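Section 4: Setting up your Żak kitchen scale

Read this section before you put anything on the scale. Most people read it afterward, so we have also written Section 7, "Readings That Make No Sense."

4.1 Choosing a spot

1. Pick a surface that is flat, hard and level. A tablecloth is none of these.
2. Keep the scale away from fans, open windows and the top of the refrigerator.
3. Press each corner of the scale with one finger. If it rocks, turn the feet until it stops.

Note: The feet unscrew completely. If one rolls under the stove, the spare part is number 3097.
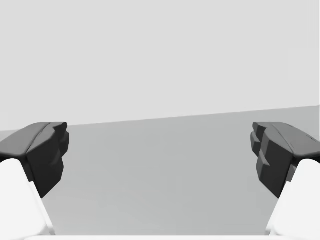
Fig. 4-1. Left and right.

4.2 First power-up

1. Slide the battery cover off and pull out the plastic tab.
2. Press ON and keep your hands to yourself for 10 seconds. The display counts down so you have something to look at.
3. When the display shows 0, the scale is ready. If it shows anything else, press ZERO. If it still shows anything else, something is on the scale. Look again.

CAUTION: Do not lean on the platform to see what you weigh. The sensor is built for flour, and the warranty department can tell.

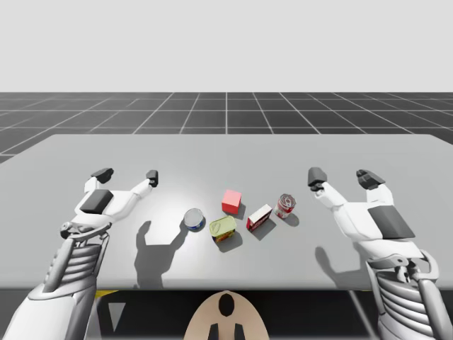 Destport, January

Changes since the last printing: the ZERO and UNIT buttons have traded places. Owners of the older Żak should swap the two words wherever they appear, or simply press both buttons in turn and see what happens. The Ellus travel scale is no longer covered here and has its own leaflet, which is smaller than the Ellus but not by much.

4.3 Checking the reading

You need one thing whose weight you already know. The Warano test weight in the box is 127 grams, a figure chosen by our supplier for reasons we have stopped asking about.

1. Press ZERO with the platform bare.
2. Set the test weight in the middle of the platform and let go.
3. Wait for the small dot to appear beside the number. Until then the scale is still making up its mind,

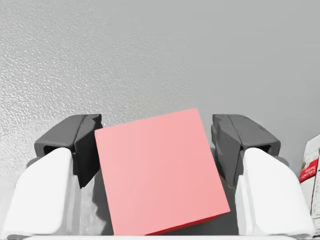
and writing down a number early will only give you two numbers to argue with. Once the dot is lit, the display should read 127. One gram either way is fine. More than that, go to 4.4.

4.4 Recalibrating

1. Take everything off the platform.
2. Hold UNIT until CAL appears, then let go.
3. Put the test weight on when the display blinks.
4. Take it off when the display says END.

Note: If you wander off at step 3, the scale gives up after 27 seconds and keeps its old settings — no harm done. 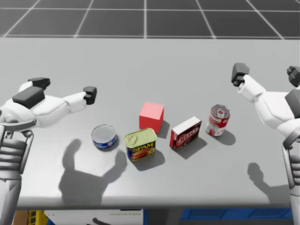

Miłosz Jabłońska wrote in to say that step 2 never worked for him until he held UNIT with the scale already switched on, and that the manual might have mentioned it. It might have. Switch the scale on before step 2.

4.5 Cleaning

Wipe with a damp cloth. Do not rinse, soak or put in the dishwasher, including on the gentle cycle.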